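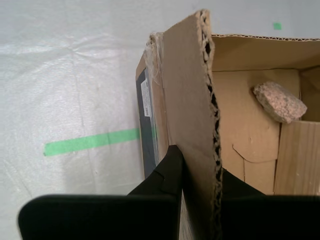 4. Setting up a celebrity story page in Emia

Read section 3 first if you don't have a desk login yet. Everything below assumes you're signed in at the Trindmont desk and can see the left menu. If the left menu is gray, you're in reader mode. Sign out, sign back in, pick Desk.

Last updated 02/05/2025. Replaces the old PDF. Bin the PDF.

4.1 Before you start

Have these open:
- the story brief from whoever assigned it
- the name sheet (Shared > People > Names)
- the original post, interview or clip the story is about. The original. A screenshot of someone quoting it doesn't count

Old Rainer stories can be opened in Emia but not edited. Copy the text out and start a new page.

4.2 Make the page

1. Left menu, New > Person Story. Not New > Quick Post. Quick Post has no comment controls and you can't add them afterward.

2. Type the working headline. Don't sweat it, you'll redo it in 4.4.

3. In the People box, start typing the name and pick from the list. If there are two entries for the same singer, use the one with the green check and tell Perrine Aubert about the other.

4. Add everyone who is quoted or criticized, even the ones who only get a line. This is what drives the alerts in 4.6, so if the person being criticized isn't in the box the alerts wont fire for them.

5. Set Story Type. Options are News, Reaction, Opinion, Roundup. A story that is mostly other people's posts about a post is Reaction. Every time.

6. Save. The page number shows top right, four digits. Write it down, you need it for 4.5. (Screens in this guide use page 2717.)

Note: Save does not publish. The yellow button publishes. There is no "are you sure" on the yellow button.

4.3 Quotes and social posts

1. Click Add Quote. Paste the words exactly. Leave their typos in, leave the hashtags in.

2. Fill in Said Where and Said When. Both. Emia will let you skip them, the desk won't.

3. Posts: use Embed first. If the embed fails, paste the text and tick Text Only. Do not tick Deleted unless you have checked the account yourself.

4. Long essays or magazine columns: the quote box takes 1780 characters. Past that it chops the end with no warning. Split it into two boxes or, better, quote less.

5. Preview every quote on the phone view.

CAUTION: if a star has written an essay explaining the posts that got her in trouble, link the essay. Near the top. We had a Reaction page in July that quoted six angry replies and never linked the thing they were angry at. Took most of a day to fix and the corrections line is still on it.

4.4 Headline and summary

1. Open the Headline tab. You get Main, Search and Social. Fill in all three. If Social is blank Emia grabs the first line of the story, which may be a quote you did not want out there on its own.

2. Run Check Words. Anything on the desk list turns orange: slams, claps back, flaunts, shows off, meltdown, catfight, and so on. Orange is not a ban. You can keep the word if you type a reason in the box. "It's what happened" isn't a reason.

3. Body words turn red. Red is a ban in headlines unless the word is inside a direct quote, with the quote marks in, and the desk lead has cleared it. Desk lead is Ghada Boutros, weekends Thibault Brunet.

4. If the story is one woman criticizing how another woman dresses, performs or gets photographed, set the Framing flag to Yes. A second editor has to open the page before it can go out. They get a ping automatically, don't also message them.

5. Age check. Anybody under 18 anywhere in the story, the whole page goes to Ghada. Stop here and wait.

4.5 Comments

Comments are OFF on new pages. Turn them on only if you or somebody on shift can watch them.

1. Tools > Comments > enter the page number > Open.

2. Choose Held or Live. Held means nothing shows until approved. Any page with the Framing flag is Held, the Live button will be gray.

3. Set the timer. Default is 90 minutes, then the thread locks by itself. You can extend it once.

4. Load the word filter: Filters > Desk Standard. For stories about dress or stage outfits load Desk Standard and then Appearance. In that order, the other way round Appearance gets overwritten.

5. Post a test comment from the reader login. See if it lands where it should. Delete it.

Note: the filter doesn't read emoji. You do.

Note: comments sent in before you load the filter are not rechecked. If you forgot, close the thread, load the filter, reopen.

4.6 Alerts

1. On the page, click the bell. Tick Reply From Named Person and Correction Request. Leave Traffic off, it pings all day.

2. Put in your own address and the shift adress (it's on the wall card and in section 2).

3. If a named person or their rep writes in, the page gets a blue bar. Don't reply from the page. Forward to Kristine Yap and add an Awaiting Response line at the end of the story. The line has its own button, next to Add Quote.

4.7 If something goes wrong

Page published by accident: Tools > Pull > page number. Then phone the desk. Pulled pages can still show in search for a bit, Lotte Maes handles that.

Wrong person tagged: fix the People box, save, then turn the bell off and on again. Alerts keep going to the old name until you do.

Embed shows a blank box: usually the account went private. Switch to Text Only, and ask the desk lead if the post should still be in there at all.

Headline won't save: look for a red word in Search or Social. It's never the tab you're looking at.

Framing flag stuck on: only the second editor can clear it. Login problems with Emia itself go to Tindevden support, number is in section 9.

Next: section 5, Photo galleries and captions.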